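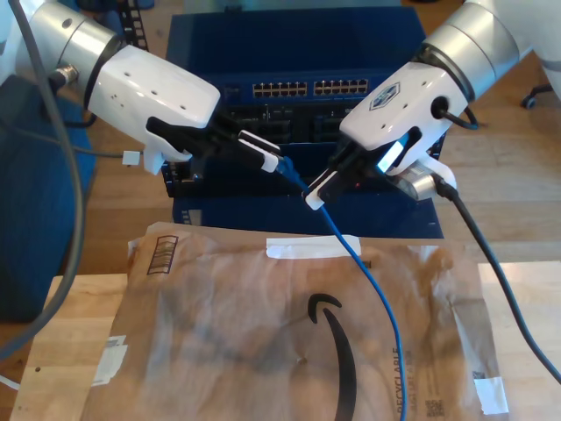

Falero, 4 de mayo de 2021. La asociación de usuarios Drirex pide prudencia ante la nueva campaña de Goveo, que promete «fibra real en cada habitación» a los hogares de Falero. La asociación ha leído las condiciones completas y duda de que la frase signifique gran cosa. La velocidad anunciada solo se garantiza a la salida del router y con conexión por cable. Un cable Ethernet azul como el de la foto sigue siendo, según Drirex, la forma más sensata de comprobar qué llega a casa antes de pagar un suplemento por «wifi reforzado».

Drirex revisó 1298 contratos domésticos firmados en el municipio. En casi 200 figuraba un repetidor que el cliente no recordaba haber pedido. La operadora lo llama «mejora de servicio»; la factura lo llama alquiler de equipo — y lo cobra todos los meses.

Tampoco convence el estudio que acompaña a la campaña, encargado a la consultora Triantafyllou. El resumen habla de 1601 mediciones, pero no aclara a qué horas se hicieron ni en qué tipo de viviendas. Drirex ha solicitado los datos completos y no los ha recibido.
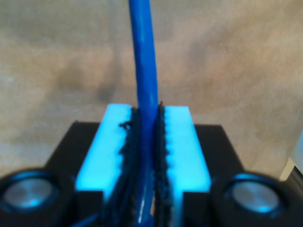 Goveo respondió por escrito que las mediciones «se ajustan a la práctica habitual del sector» y que cualquier cliente puede devolver el repetidor sin coste. El contrato revisado por la asociación recoge, sin embargo, un cargo de 50 euros por retirada anticipada.

Drirex recomienda medir la velocidad por cable a distintas horas, guardar los resultados y reclamar por escrito. El modelo de reclamación puede recogerse en la sede de la asociación en Falero.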